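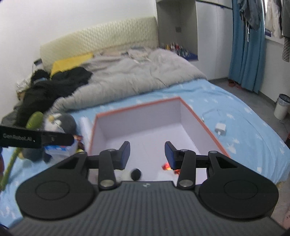 동아리 과제 3주차. 일단 쓰고 잔다. 새벽 두 시 넘었음

이번 학기 과제는 집게 들고 정리 동작 모으기. 팀 이름은 Varar. 왜 Varar인지는 나도 모름, 선배들 때부터 그랬다고 함. 목표는 학기 끝까지 300개. 지금 60개. 5월인데 60개면 망한 거 아닌가 싶지만 옆 팀 Niazi도 비슷하다길래 조금 안심했다. 안심하면 안되는데

장소는 그냥 내 방 침대. 동아리방 책상은 높이가 애매하고 저녁엔 항상 누가 납땜하고 있음. 침대 위에 얕은 상자 놓고, 왼쪽에 물건 쌓아두고, 하나씩 집어서 상자에 넣는다. 끝. 말로 하면 진짜 간단하다

근데 안 간단함.

첫째, 손목. 집게가 생각보다 앞으로 쏠린다. 열 개쯤 하면 손목이 먼저 떨려서 끝이 흔들림. 중간에 쉬어야 되는데 쉬면 또 폰 보다가 삼십 분 감. 이번주 최대의 적은 폰이었다

둘째, 인형. 인형은 쉬울 줄 알았다. 푹신하니까 아무데나 잡으면 되겠지 했는데 푹신해서 눌리기만 하고 슥 빠진다. 귀퉁이를 깊게 물어야 올라옴. 회색 흰색 섞인 애가 제일 많이 떨어졌다. 미안하다

셋째, 비닐 포장. 이건 잡는 각도가 다임. 납작하게 누워 있으면 손가락 끝이 밑으로 안 들어간다. 살짝 세워두면 한번에 되는데, 세워두는 게 반칙인지 아닌지로 단톡에서 한참 싸웠다. 결론: 절반은 세우고 절반은 눕히기로. 기록표에 꼭 표시하기. (나 어제 것 표시 안 했음. 내일 해야지)

넷째, 침대라는 것 자체. 매트리스가 푹신하니까 누르면 상자가 같이 꺼진다. 책상에서 할 때랑 느낌이 완전 다름. 처음엔 짜증났는데 조교님은 오히려 좋다고 하심. 실제 집은 다 이렇다고. 뭐 그건 맞는 말인데 제 침대거든요

이불은 위쪽으로 밀어놓고 했다. 완전히 치우면 되는데 둘 데가 없음. 옷도 마찬가지. 방 치우고 나서 하자 → 방 치우면 오늘 못함 → 그냥 함. 세 번째 같은 결론

분류 프로그램은 Truditz 쓰는 중. 동아리 선배가 만든 건데 파일 이름에 한글 들어가면 죽는다. 경고도 없이 그냥 꺼짐. 나는 "인형_왼쪽" 이렇게 저장했다가 한 묶음 통째로 다시 이름 바꿨다. 후배들아 영어로 저장해라 제발

그리고 Prurnico 대회. 신청은 해놨음. 신청서에 한 줄 소개 쓰는 칸이 있어서 "침대 위 정리를 배우는 로봇"이라고 썼더니 팀원이 너무 없어 보인다고 고치자고 함. 대안은 "비정형 가정 환경에서의 물체 정리 학습". 같은 말이잖아... 투표했는데 내가 졌다

중간발표는 303호에서 한다. 거기 프로젝터 색 이상한데. 초록색이 다 회색으로 나옴. 우리 물건 중에 초록색 있는데 발표할 때 안 보이면 어떡하지. 일찍 가서 확인해봐야 됨

오늘 해보고 알게 된 것들 막 적어둠
- 상자 벽에 너무 붙여서 넣으면 손가락이 벽에 걸린다. 가운데부터 채우기
- 집게를 끝까지 벌리고 접근하는게 낫다. 어중간하게 벌리면 옆에 물건을 밀어버림
- 동그란 건 내려놓을 때 천천히. 급하게 놓으면 굴러감
- 길고 가는 건 가운데를 잡아야 함. 끝 잡으면 빙글 돈다
- 한 번에 5개씩 묶어서 하고 바로 파일 확인. 몰아서 확인하면 어디서 틀렸는지 기억이 안남

마지막 거 진짜 중요. 지난주에 한참 하고 나서 보니까 저장이 안 돼 있었음. 저장 버튼 안 누른 내 잘못이라 누구한테 뭐라 할 수도 없고 그냥 라면 끓여먹었다

다음주는 물건 종류를 바꿔야 된다. 같은 것만 집으니까 이제 내가 외워서 하는 느낌? 눈 감고도 위치를 안다. 그러면 데이터가 다 비슷해진다고 조교님한테 한 소리 들었음. 주방 물건 좀 가져올까 생각중. 숟가락은 미끄러울 것 같은데 일단 해봄. 양말도 해보고 싶다, 뭉친 양말이랑 편 양말이랑

아 그리고 기록표 링크 달라고 한 사람, 내일 단톡에 다시 올릴게. 지금은 침대 위에 있는 것부터 내려놔야 잘 수가 있음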